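5. Comparing the two finger pad sets

This section explains how to compare the Gosilell soft pads with the Malton standard pads on the hand-held gripper. Do the comparison before you record any real task. Change only the pads between the two rounds.

5.1 Preparation

1. Switch off the gripper and open the jaws fully.
2. Fit the first pad set. Push each pad until it stops, then tighten the screw.
3. Check that both pads are angled inward by the same amount. If one pad stands more straight than the other, loosen it and fit it again.
4. Close the jaws slowly by hand. The pads must meet at the tips first.

Caution: Keep your fingers away from the joint pins when the jaws move. The space between the links becomes very small.

5.2 Cloth test

1. Spread one large cloth on a bed or other soft surface. A hard table gives too easy a result for this test.
2. Hold one gripper in each hand, with the jaws open over the cloth.
3. Take a corner with the first gripper and lift it a little.
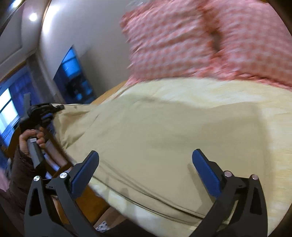

4. Close the second gripper on the edge of the cloth, not on the middle. Count to two and then pull gently.
5. Put the cloth down flat and repeat until you have 15 grips.
6. Change the pads and do the same 15 grips again.

Note: Move slowly when you come near the cloth. Fast movement makes the camera picture blurred, and later it is difficult to judge where the pad touched.

5.3 Reading the result

Write down each grip as held, slipped or missed. In our trial at Stelham, thin cloth slipped less with the soft pads, but they needed more force to close. If both sets give the same number, repeat with 40 grips for each set.

Clean the pads with a dry cloth before storage. Do not use alcohol on the soft pads. The controller settings for each pad set are in section 8.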